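Call for Participants: Working Group on Good Practice for Two-Arm Table Stations

Givenport, Harden site
Applications are open until the end of August

Dranomix is looking for people who work with robots every day and who want to help us write down how this work should be done. We build and operate table stations with two arms, and we share them with several partner groups. During the last two years every group has made its own habits. One group clamps the rig before each shift, another checks the clamps once a month. One group writes a log by hand, another has no log. We would like to arrive at one common guide which is short enough that people will really read it.

The guide has the working title "Chowdhury Practice Notes", after the hall in Harden where the first meetings were held. A first draft exists, and it is not good enough yet. It says much about emergency stops and very little about the ordinary things: where the cables go, who may change the objects on the table, what may stay on the floor close to the station, and when an operator should refuse to start.

What the group will do

The participants will read the draft, try the rules at a real station and write comments. In the sessions at Harden you will work in pairs. One person operates the arms and the other person follows the draft line by line and marks each place where the text does not fit the work. After a break you change roles. We ask you to be strict with us. A rule that everybody skips in practice should be written again or taken out.

The tasks at the station are household tasks with light objects, such as vases, artificial flowers and small potted plants. Glass is included, so the section on breakable objects will need a lot of attention from this group.
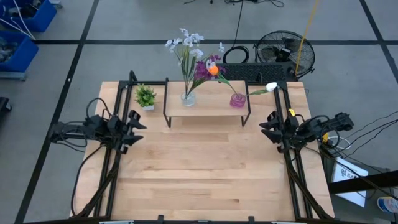 Dranomix Station Bulletin, No. 24

We have four topics for this round:

Fixing and clamping. How the rig is attached to the table, how often it is checked, and who signs for it.

Cables and floor. Free space behind and beside the station, marking of walking areas, and which equipment may stand close to the table while the arms have power.

Objects. How to choose, place and replace them, and what to do after something breaks. The present draft has only one sentence about broken glass.

Start and stop. The words that the two operators say to each other before power on, the rest position of the arms, and the handover between shifts.

Who can apply

You should have practical experience with robot arms, as an operator, a technician, a safety officer or a teacher. A university degree is not required. We would especially like to hear from operators, who are seldom asked when such texts are written. Experience with formal standards is welcome, but we can explain the terms to you. You need enough English to read a technical text and to discuss it; perfect grammar is not expected from anyone.

People who are employed by Dranomix cannot apply. Employees of our partner groups can apply if their supervisor agrees in writing.

Time and payment

There are 24 places. Each participant receives 700 euros for the complete round, paid after the written comments have been delivered. Travel to Harden is paid separately, against receipts. The round has three sessions at the station, each from 9:30 in the morning to 4 in the afternoon with a lunch break, and two online meetings in the evening. Please apply only if you can come to all three sessions – the pairs stay the same and it is difficult to replace a person in the middle.

Before the first session there is a safety introduction of one hour. Closed shoes are necessary. Long hair must be tied, and loose scarves and bracelets stay in the locker.

How to apply

Please send one page about your work with robots, and add one example of a rule at your workplace which you find useful or which you find wrong. We read this example with more interest than the list of your positions. Write "Call 1202" in the subject line and send the page to the Givenport office, by email or by post. All applicants will get an answer in September, also those whom we cannot invite.

The finished guide will be free to read and to copy. Participants are named in it if they wish – please tell us in your application if you prefer to stay anonymous.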